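Progress report to the Gerno Fund
Bed-making and soft goods handling with two-finger grippers
Reporting period: February to date
Submitted June 13, 2019

Summary

Work in this period went into collecting hand-held demonstrations on bedding and into training the first grasping model that uses them. Collection has passed the target set in the grant. The model picks a single layer from a pile more often than the one we reported last time, but it still does poorly on printed fabric with strong folds. We ask for no change to the budget. We do ask to move one deliverable, as set out at the end.

Collection

The grant called for 2,000 usable demonstrations on bedding. We now have 3,000. A demonstration counts as usable if the whole reach, close and lift is recorded and the position track holds from start to finish. Of the recordings made since February, 289 were thrown out, most of them for lost tracking when the view filled up with plain cloth. The operator now begins each recording with some of the room in view and moves in from there, and losses have dropped.

All recordings in this period were made in bedrooms lived in by the people who own them. We asked households to leave the bed and the things near it the way they were. The earlier set, made on a test bed at the Danwood building, had one sheet and one blanket, both plain, and a model trained on it had learned to treat any color edge as the edge of a cloth.

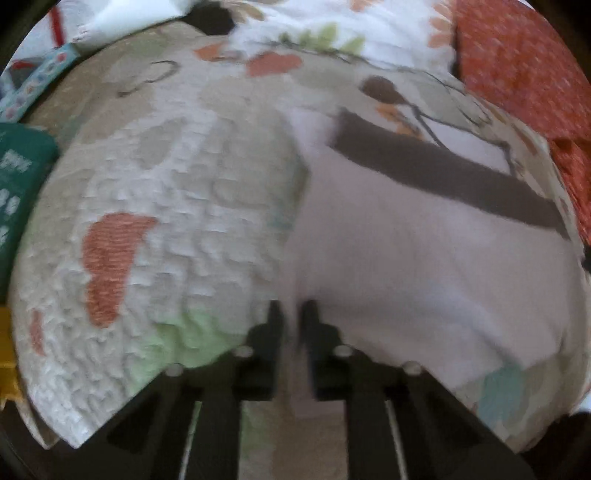
Soft Goods Handling Group, Virness Institute

Patterned bedding is where that habit hurts most. A brown stripe or an orange leaf printed on a bedspread gives a sharper line than the crease where two layers meet, and the old model went for the print. Quilted cloth adds a second problem. The stitching makes small ridges over the whole surface, and the model took some of them for folds that could be pinched.

To deal with this we changed what the labelers mark. They used to outline each piece of cloth. They now mark only the place where the fingers closed and whether one layer or more than one came up. This is faster, and two labelers working on the same recording agree more often. The outlines from the earlier set have been kept but are no longer used in training.

Results so far

We tested the new model on 163 grasps in a home that was not used for training. The task was to take hold of the top layer only and lift it clear of the layer under it. Results by type of cloth are in the table sent with the spreadsheet. In short:

Plain sheets: good, and steady from one run to the next.
Printed sheets lying flat: good. The print no longer draws the fingers.
Quilted covers lying flat: fair. The usual fault is closing too high and coming up with nothing.
Quilted covers bunched against another cloth: poor. The usual fault is taking both layers.

The last group matters for the project, as most unmade beds look like that. We had hoped to report a working method for it by now.

Lighting

Nektarios Kontogiannis went back through the failed grasps and sorted them by lighting. A large share had a hard shadow lying over the cloth near the point of contact. The shadow comes from the tool and the operator's arm, and it moves as they move. In the depth estimate it shows up as a step in the surface, and the model then closes on the edge of the shadow.
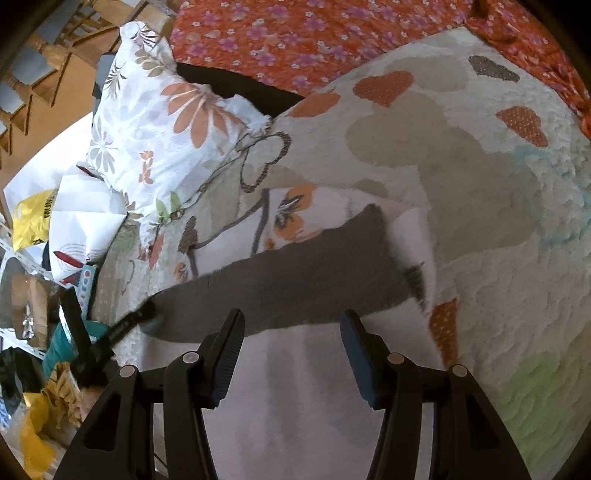
Two fixes were tried. The first was to darken random bands of the training pictures by computer. It helped a little on flat cloth and made no difference on bunched cloth. The second was to record the same bed twice, once with the room light behind the operator and once with it to the side. This did more, but it doubles the time spent in each home. For now we do it in every third home and will look at the numbers again once the next group of homes is finished.

Equipment

One finger mount cracked and was replaced from stock. The ribbed finger pads wear faster on quilted cloth than on sheets, and we have ordered another set from Ait Brahim, our parts supplier. The cost is covered under consumables.

Changes to the plan

Deliverable 4, the full bed-making run on the robot arm, depends on the bunched-cover case. We ask to move it back by one quarter. Deliverable 5, release of the recordings, can go ahead on the original date. Household consent forms for the release are signed for all homes except two, and recordings from those two will be held back until we hear from them.

Next steps

Finish the two-light recordings in the current group of homes.
Train with the extra recordings and repeat the test in the same home.
Try a short sideways drag of the fingers before closing, to part the top layer from the one below.
Send the updated table to the Gerno Fund with the next financial statement.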